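Ellcombe League Client: Organiser Guide
Section 4. Setting up a playoff bracket

31 May 2021
By Abena Kwofie
4 min read

This section applies to organisers who have completed a regular season in the client and wish to move the qualifying teams into a knockout stage. Team rosters must be locked before the bracket is created.

4.1 Creating the bracket

1. Sign in with an organiser account and open the season.
2. Select Stages, then Add Stage, then Knockout.
3. Enter the number of qualifying teams. The client accepts any number from 4 to 20.
4. Choose single or double elimination.
5. Set the series length for each round. The final may be longer than the earlier rounds.
6. Select Save Draft.

Note: With 19 teams or any other uneven number, the client gives byes to the highest seeds. Byes cannot be moved by hand once the stage is published.

4.2 Seeding

1. Open the draft and select Seeds.
2. Choose From Standings to copy the final table, or Manual to enter the order yourself.
3. Where two teams are level, select the tie-break rule stated in your league regulations.
4. Check the order against the published table and select Confirm.

Caution: Changing the seeds after confirmation clears all match times already entered.
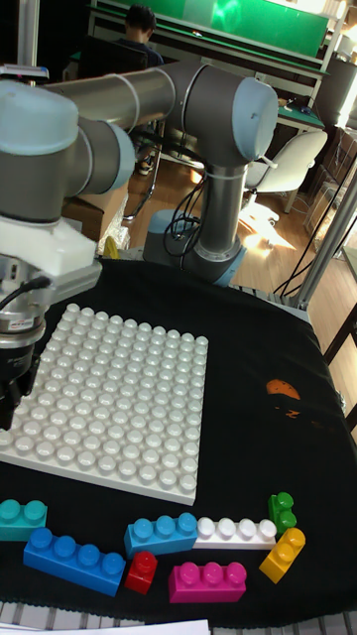

Abena Kwofie

4.3 Match servers and times

1. Select Servers and assign Flumville or Timdale to each series. Both teams must be given the same server for the whole series.
2. Enter the start time of each series in local time.
3. Allow at least one free day between the semi-finals and the final.
4. Select Publish. Team captains receive a notice in their inbox.

Note: Leagues using the Lopes draft tool must link it before publishing. If error 226 appears, the link has expired and must be renewed under Settings.

Brackets for the September split may be drafted early but cannot be published until the regular season is closed.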